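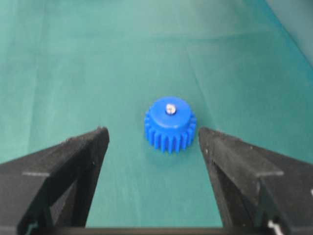

Week 4, spur gears (Trelside evening group)

I always start with spur gears, as they're the friendliest sort: straight teeth, parallel shafts, no sideways push to worry about. Get your eye in on the blue one, where the teeth run straight up the side and the hub sits a bit narrower than the toothed part, leaving that little ledge. I'd like you to sketch it and label hub, tooth and root, please!

Then the ratio. If a 60-tooth gear drives a 39-tooth one, which turns faster, and by how much? Bring your working next week (Davoud, that means you too).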